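Chapter 6
Choosing a Seat of Government

When the provincial assembly voted to leave Likton, the decision ended a dispute that had occupied its members for 49 years. Likton was the oldest port in the province and its largest market, but it stood at the far southern end of the coast. Members from the northern districts traveled up to 300 miles to attend a session, and many of them missed the opening votes.

Three towns sought to replace it. Pulent offered free land beside the river. Su had the better harbor, and its merchants promised to pay for a customs house. Hadley, with only 122 households, had little to offer except its position near the center of the province. The assembly chose Hadley by a majority of six.

This chapter examines how that choice was made and what followed from it. The first section reviews the petitions sent by each town. The second, which draws on the work of Humaira Baloch and Wai-kit Tsao, considers the cost of moving the courts, the land office, and the public records.
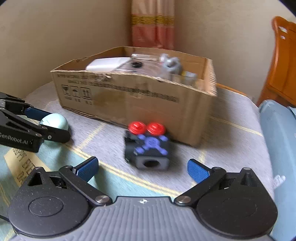
The final section turns to the people of Likton. Many clerks refused to relocate, and rents near the old assembly hall fell sharply. Readers should compare these events with the account of port towns in Chapter 4.

Key terms: assembly, customs house, land office, petition, province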